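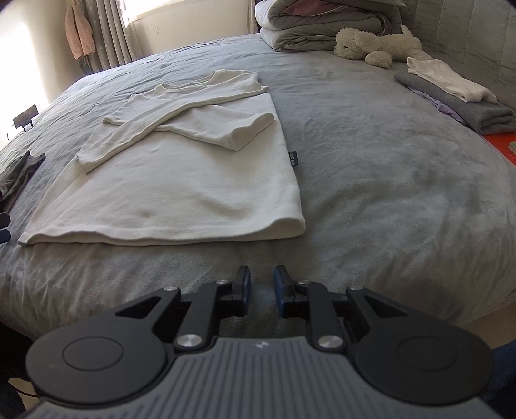
4 May 2020, Mollel folding notes

Second go at the long sleeves today, and I have to say I'm warming to the white one, even if it shows every crease you put in it. I've stayed with the bed for now, and the grey blanket is lovely and soft but it does let a hem wander while you're busy with the other end (the table at Fallach was much better for that, though murder on the back!).

Sleeves in first, one crossing over the other, then smooth the body from the neckline down, then bring the hem up. I tried it the other way round for the first 5 and kept ending up with a cuff poking out the side like a little flag. For anyone picking this up after me, please don't press the creases flat with your palm before folding, just lift and let it drop, it's kinder to the ribbing.

Tally stands at 71 folds out of the 200 we promised for the Brumance booklet, so there's a fair way to go yet, but it's pleasant work with the radio on.

Still to do: the Dito pillowcases, and find out whether the side label should be tucked under or left showing.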